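Dakedov Tenants' Repair and Advice Service
Interim report to the Brabec Fund, covering the period to the end of March

Summary

The service has completed the first half of its grant period. Three of the four agreed outputs are on schedule. The fourth, the translated guidance on damp and heating, is behind by one quarter for the reasons set out below. No change to the overall budget is requested at this stage.

Advice sessions

Weekly drop-in sessions have continued at the Grumia Road centre, with a second session added at the Drostau estate from November. In total 335 households received advice in the period, against a target of 300 for the full year. Most enquiries concerned delayed repairs, followed by rent arrears and disputes over deposits. The Drostau session was slow to become established, and attendance improved only when the start time was moved to 4 pm to suit parents collecting children from school.

Of the households advised, 129 were helped to make a formal complaint to their landlord. We had expected this figure to be lower. The increase is largely explained by the number of boiler failures reported in January, many of them in the same two blocks.

Home repair classes
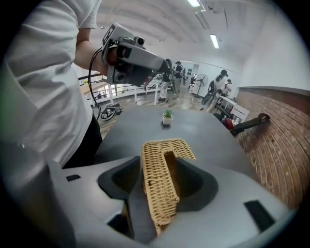
The repair classes were proposed to the Fund as a modest addition to the advice work and have grown faster than planned. Each course runs for five evenings and covers bleeding radiators, resealing a bath, changing a tap washer and filling and painting a wall. Participants are asked to come in clothes they can move in, and a loose T-shirt and plain trousers, as worn on the left of the photograph, are quite enough for all but the painting evening, when overalls are lent out. Places are free to tenants in receipt of housing support – others pay a small charge towards materials.

Two courses have been completed and a third is under way. The waiting list now stands at nearly 600 names, and we do not expect to clear it within the present grant.

Translated guidance

The first translator withdrew in October and a replacement was not appointed until the new year. Drafts in two languages are now with readers. Printing will follow once the section on condensation has been checked by the council's housing team.

Staffing and spending

Viera Kuruc took over as service coordinator in September. Spending is slightly under profile, mainly as a result of the delay to printing. We ask the Fund's permission to carry the unspent sum forward into the next quarter. A full statement of accounts is attached as Annex B.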